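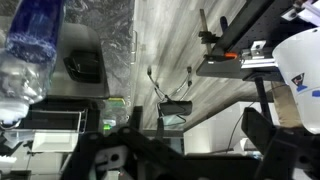 Progress to 29/03/2021

The Ciris adult reading programme has now completed its second term under the present grant. Classes are held at two centres, Dilton and Ritinley. Enrolment stood at 62 learners at the close of November and has since risen to 68, most of the increase being at Ritinley, where an evening class was added.

Attendance has been satisfactory. Learners on the beginners' course have moved from single-sentence exercises to short letters and forms, and several have asked to go on to the intermediate level. The reading assessment set out in the grant agreement was given at both centres. Results will be supplied with the final report, once the papers from Dilton have been marked a second time.

Premises

The Dilton classes remain in the upper room of the Leiva building under the existing licence. Learners have use of the kitchen during the mid-session break, and tutors report that the break has helped new members of the group to settle.

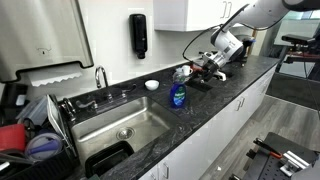
The licence falls due for renewal before the start of the next term. The owners have indicated that the rent will stay at its present level, and no change to the premises budget is requested.

Spending

Expenditure is within the agreed limits under all headings except printed materials, where the cost of large-print readers was higher than forecast. We ask for approval to meet the difference from the unspent travel allowance.

Work for the next period

A spelling course will open at Ritinley, subject to the appointment of a tutor.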